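About Akance

Akance reconditions and dismantles business desktop computers. We work for school districts, county offices and small companies that replace their equipment on a fixed cycle and need the old units tested, sorted and either returned to use or broken down for parts. We handle towers and small desktops. We do not handle laptops, printers or monitors, and we refer those to other shops.

The company was started by Noémie Cloutier and Renato Yáñez, who had both worked in the service department of Noltel. Noémie Cloutier is responsible for intake, scheduling and customer records. Renato Yáñez is responsible for the benches, the test procedures and the parts store. The shop occupies 2,000 square feet in the Ulloa building, on the ground floor, with a loading door on the north side.

What we do with a computer

Each unit is logged by serial number and service tag on arrival. The external condition is graded A, B or C. Storage drives are removed first and go to a locked cabinet, where they are wiped or destroyed according to the customer's written instruction. The tower then moves to a bench with its side panel off and is laid flat so that the board faces up.

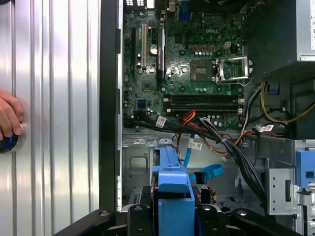

Inspection follows the same sequence for every model. The technician checks the case for loose screws, then the connectors, then the board. On a typical Dell board the coin cell sits between the expansion slots, where it can be reached without disturbing anything else. Cells are measured with a meter and replaced if they read below 2.9 volts. Capacitors are checked for bulging at the top and residue at the base. A board with one failed capacitor is set aside for repair. A board with several is recorded as scrap, and its usable parts are recovered.

Processors and memory

The processor and memory are the parts most often moved from one machine to another, and they account for most of the handling damage we see in units opened elsewhere. Our procedure for the socket is written down and posted at each bench:

Release the lever and raise the retention bracket fully before touching the processor.
Lift the processor straight up by its edges. Do not slide it.
Place it in a holder, contacts protected, before doing anything else.
Inspect the socket under a magnifier at two angles.
Fit a socket cover if the board will be stored.

Bent contacts are the usual reason a board with good power and good memory will not start. Some can be straightened. We make one attempt and retest. If the board fails again it is not resold.

Memory modules are released by opening the latches at the ends of the slot, then lifted evenly. They are sorted by type, capacity and speed and tested overnight in a separate machine. A module with a single recorded error is rejected. Matched pairs are kept together through storage and sale.

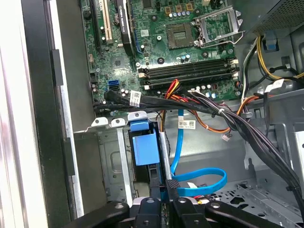 Slots are blown out with filtered air and inspected before anything is refitted. We do not use contact spray on memory slots. Residue from spray attracts dust, and we have had better results with a clean edge on the module and a clean slot.

Cabling

Business towers are built with more cable than the installed parts need. The extra length lets the same case accept different drives and cards. In a reconditioned unit it can also block airflow or press against a fan. We route the main power bundle clear of the processor area and secure the free ends near the drive cages. Factory labels stay on the cables. They carry part information that saves time when a replacement is needed.

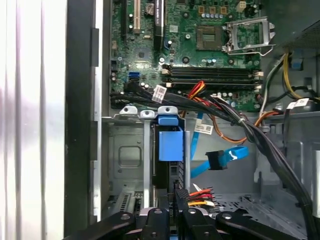

Open tower with the processor socket and memory slots empty. Barcode labels are left in place on the wiring.

Data cables are replaced when the latch is broken or the jacket is creased. Power supplies are load tested and kept with their original case where possible. We do not open power supplies. A unit that fails the load test goes to Goltau, the recycler we use for metal, boards and supplies.

Reassembly and testing

A tower that passes inspection is rebuilt to the specification on the customer's work order. The processor is seated, the bracket is closed, and fresh thermal compound is applied before the cooler is mounted. Memory is installed in the slots given in the maker's manual.

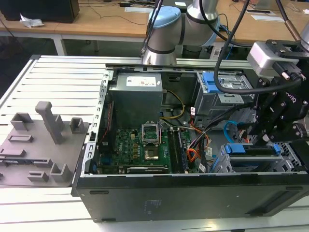 The finished machine is run for 12 hours under load with temperatures logged every minute. It is then restarted five times from cold. Any failure during this period sends it back to the bench, and the full test is repeated after the repair. Test logs are supplied to the customer on request.

Last year in figures

Towers received: 1,525
Towers dismantled for parts: 314
Boards held in the parts store at year end: 297

The remaining towers were returned to their owners or sold through the front counter. Boards in the store are listed by model and revision, and the list is updated every Friday.

Working with us

Customers may deliver units to the loading door or arrange a pickup. Loads should be stacked on pallets no higher than four feet, with power cords bagged separately. Please tell us before delivery if any unit has been exposed to water or smoke, as these are logged and stored apart from other stock.

School orders are heaviest in summer, and the benches are usually full until September. Work orders for that period should reach Noémie Cloutier by the end of April. Questions on parts, board revisions and test results go to Renato Yáñez at the shop. The counter opens at 8:30 a.m. and closes at 4 p.m. on weekdays.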